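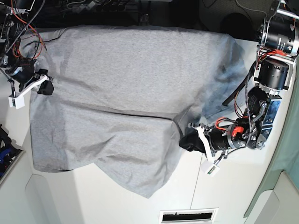
Securing a Load to a Roof Rack with Ratchet Straps

Issued by Cander Vehicle Accessories, Technical Guidance. Last revised January 20, 2023.

This guidance applies to the Lekska crossbar system and to the Vuvel flat platform. Owners of other racks should consult the handbook supplied with their equipment.

Before you begin

Check the permitted roof load in the vehicle handbook. The weight of the rack itself must be included in the calculation. The Vuvel platform weighs 20 kg, and on a vehicle rated at 63 kg this leaves 43 kg for the load and its straps.

You will need:
Two ratchet straps, 25 mm wide, with a legible rating label
A 13 mm spanner
A soft cloth for wiping down the bars and paintwork
Edge protectors, where the load has sharp corners

Straps which are frayed, cut or stiff with age must not be used.

Step 1. Inspect the rack

Park on level ground and apply the handbrake. Check each foot clamp bolt with the spanner and tighten any that have moved. Wipe grit from the roof beneath the feet, as it will mark the paint once the rack is under load.

Step 2. Position the load

Place the heaviest items over the centre of the rack and keep the overall height as low as possible. Long items should lie parallel to the direction of travel. Items wrapped in a blanket or sheet should have all loose edges tucked underneath.

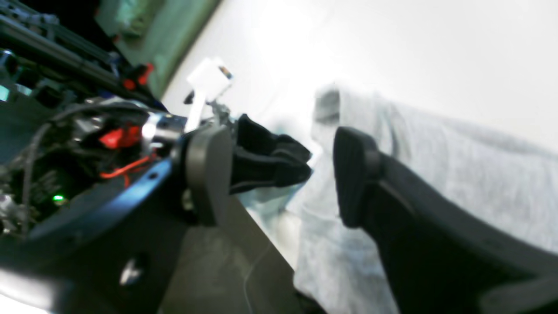
Fabric gripped and bunched into folds.

Step 3. Fit the straps

Pass the first strap over the load, one third of the way back from the front, and hook both ends to the anchor points. Do not hook to the plastic end caps. Feed the free end through the ratchet spindle, draw out the slack by hand and work the handle until the strap is firm. Fit the second strap in the same manner, one third of the way forward from the rear.

Step 4. Secure the loose ends

Close each ratchet fully. Tie off any remaining webbing or fasten it with a Malik strap keeper. One full twist in a strap will reduce humming at speed.

Step 5. Check again

Stop in a safe place after the first 2 miles and test the tension of both straps. Repeat the check at each rest stop. Wet webbing may stretch, and more frequent checks are advised from October onwards.

Remove the rack when it is not in use.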